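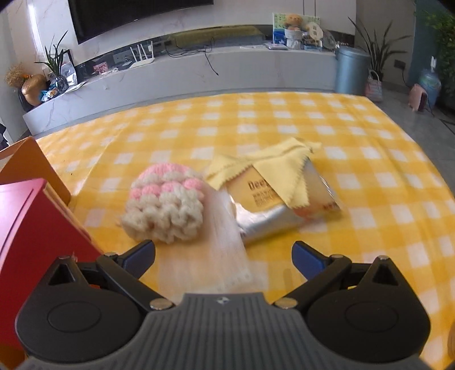 뜨개 모임이 어떻게 구술사 사업이냐고, 포르팁 깨우마니가 지난 운영회의에서 또 물었다. 같은 질문이 10월에도 나왔고 답도 그때와 같다. 손이 바쁘면 입이 풀린다. 녹음기를 앞에 두고 마주 앉으면 다들 이력서를 읊는데, 코를 세는 중에는 방직공장 반장 흉을 본다.

포브스테드 생활사 채록 사업 중간보고
1월 30일

진행 상황
채록은 51건을 마쳤습니다. 계획서에는 더 큰 숫자가 적혀 있는데, 계획서를 쓸 때 저희가 기분이 좋았던 모양입니다. 남은 분들은 봄에 만나기로 했고, 두 분은 농사철 전이어야 한다고 못을 박으셨습니다. 녹취록은 2,887쪽입니다. 그중 상당량이 1970년대 버스 노선에 관한 논쟁이며 아직 결론이 나지 않았습니다.

지연 사유
울톤 분관의 난방이 여섯 주 동안 멎었습니다. 수리 업체는 매주 다음 주라고 했습니다. 그사이 모임은 프라서트 임얌 씨 댁 부엌에서 열었고, 녹음에 냉장고 소리가 깔렸습니다. 잡음 제거는 스타니스와바 흐미엘레프스카 씨가 맡고 있습니다.

예산
교통비는 남고 다과비는 넘쳤습니다. 항목 간 전용을 신청하며 영수증은 별첨합니다. 지난번에 반려된 생강과자 건도 다시 넣었습니다.

다음 분기
색인 작업을 시작합니다. 같은 다리를 세 가지 이름으로 부르는 문제부터 정리해야 하는데, 세 이름의 지지자가 모두 살아 계시고 모두 연락처를 알고 계십니다. 동의서 미회수분은 조아킹 마리뉴가 직접 방문해 받겠습니다. 전용 승인 여부는 다음 회의 전에 알려 주시면 좋겠습니다.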